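Prallis Kitchen Wiping Set: Data Card and Fault Notice

Version 2, revised 8th January

Summary

The Prallis set contains 2953 simulated episodes of a single-arm robot performing wiping and clearing tasks at a kitchen island. It was produced by the Parberg laboratory with the Ravn simulator and is distributed to partner groups for research on manipulation policies. This revision documents a contact fault found after the first release. Users who trained on version 1 should read the fault notice before reporting results.

Contents

Each episode directory holds the rendered video, joint positions and velocities, gripper state, commanded actions, and a contact log. Object poses are stored separately in the poses file. Episodes are recorded at 10 steps per second. Kitchen layouts, surface materials, and object positions vary between episodes. The task instruction is stored as plain text in the episode header.

Fault notice: gripper contact reported without contact

In September, a partner group reported that policies trained on version 1 tended to begin the wiping motion before the sponge had been secured. Review of the logs showed that the contact flag could be set while the fingers were still open. The fault occurred when a thin object lay near the edge of a counter and the collision mesh of the counter overlapped the mesh of the object. The simulator then assigned the counter contact to the gripper.
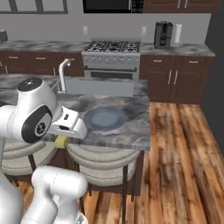
Figure 1. Simulated arm at the kitchen island, with the gripper angled down toward the countertop near the front edge and a blue plate on the counter.

The fault affected the contact log and the success label derived from it. Joint data, commanded actions, and rendered video were not altered. Because the success label relied on the contact flag, some failed grasps were marked as successful — these are the episodes most likely to mislead a policy.

Corrective action

The counter meshes were rebuilt in 11 layouts, and all contact logs were generated again from the stored states. Success labels now require both a contact flag and a change in object height. Episodes whose label changed carry the field label_revised in the header. No episodes were removed.

Safety restriction

Policies trained on version 1 must not be run on physical hardware. A false contact flag can cause the arm to press against a counter with an open gripper. Policies trained on version 2 should first be tested with the Wasex force limiter enabled and with all persons outside the reach of the arm.

Known limitations

Soft materials are approximated as rigid blocks. Water is not simulated. The revised height check may reject valid grasps in which the object is dragged along the surface.

Reporting

Suspected label errors should be filed in the project tracker with the episode number, the layout name, and the simulator version.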